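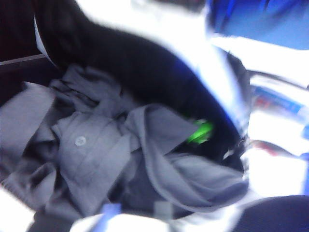 In the sixteenth year of her work at the Cesgate laundry, Ilse was moved from the packing table to a chair. The chair stood beside the new arm, and her duty was to watch. She did not like to sit while something else was working. The first order of the morning was a grey shirt, badly wrinkled, with one pale button looking up at her from the folds. There was something black above it and something small and green in the dark behind. Her hands wanted to go in and find the collar. She put them under her knees.

"You only touch the red switch," said Mamow, the foreman. "The rest it must learn."

Before the winter they had been 71 at Cesgate. Now they were 16, and the canteen had stopped making soup. Over 3,000 bags went through the hall in a week, and she had known some of the customers by their sleeves.
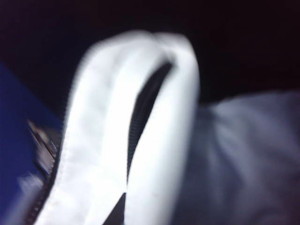 Caoimhe Hayes

The zip was the difficult part. Ilse knew this before the engineers did. White cloth stood up in a fold beside the dark teeth, with blue on one side of it, and she thought of all the linings she had freed with her thumbnail.

"It will catch," she said.

The young engineer, Aaltonen, looked at his screen. "How do you know?"

She tried to explain. You hold the cloth down with the small finger, you pull a little back, then you go. He asked her to say it again, slowly, and he wrote it. After that he asked about collars, and about wet wool, and it was already noon.

On the bus she counted how many things she had told him. At home her husband asked if the chair was comfortable, and she said yes, it had a good back.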